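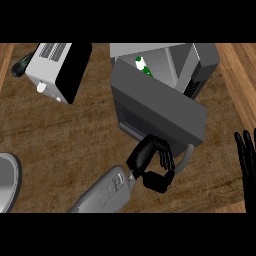

Can I bring my own kitchen appliances to a Fladimen flat?
Yes, in most cases. Flats at our Itdale and Munro buildings come with a hob, an oven and a fridge. Anything smaller is up to you, provided the plug and lead are in good order. A white toaster standing out on a wooden table is fine, as long as the slots on top are kept clear and there is no shelf directly over it. Deep fat fryers and portable gas rings are not allowed in either building.

Home | Flats | Tenants | FAQ | Contact

Do I need to have my things tested?
No. We test what we supply. If you buy second-hand, please check for a damaged lead before you use it.

What happens if I set off the smoke alarm?
Open a window and press the hush button in the hall. The alarm goes quiet and resets itself after 20 minutes. If it sounds in the corridor as well, leave the building by the stairs and wait in the car park.
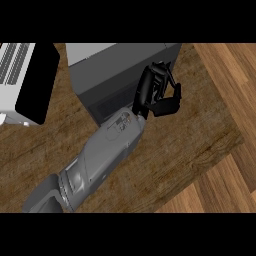

A false alarm costs you nothing the first time. From the second in the same tenancy we charge £45, which covers the call-out.

Who looks after the wooden floors and furniture?
You do the day-to-day cleaning. Use a damp cloth and put a mat under anything hot. Marks from normal use are not taken from your deposit, but burns and deep cuts may be.

How do I report a fault?
Use the Stirico app or ring the office before 5 pm. Give your flat number and say which room it is in. Repairs to the oven or fridge are normally booked within 2 working days.

Is contents insurance included?
No. Our policy covers the building and our own furniture only.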